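Minutes of the residents' meeting, Bouvier Court, July 21, 2022

Present: 22 flats represented, plus one dog. Apologies from 15 flats and silence from the rest.

The March minutes were approved after a short dispute over whether "heated" was a fair word for the bike store discussion. It was left in.

Stairwell painting. Larnico have quoted for all four landings and can start once we agree a colour. We have been agreeing a colour since March. Magnolia was proposed, seconded and then booed.

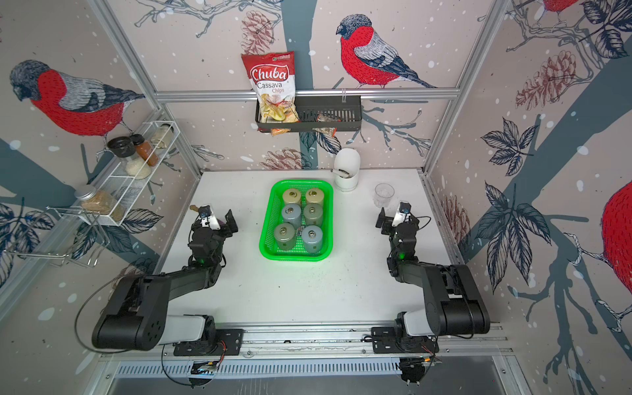 The stairwell remains the colour of old porridge, and Flat 20 asked whether paint was the answer at all. Wallpaper was raised. Bullfinches on a pale pinkish background, with pine cones and snow dots, found favour with the upper floors. The ground floor felt that snow in July was asking a lot of people carrying shopping. A vote was tied, then tied again. Larnico to be asked for a price on papering one landing, so that we can disagree about something we have seen.

Bins. Prinolix missed two collections and have sent a letter regretting our inconvenience - the meeting regretted it too. Flat 9 will ring them.

Entry phone. Still connects every caller to Flat 3. Flat 3 would like this to stop.

Any other business: the dog was thanked for its patience.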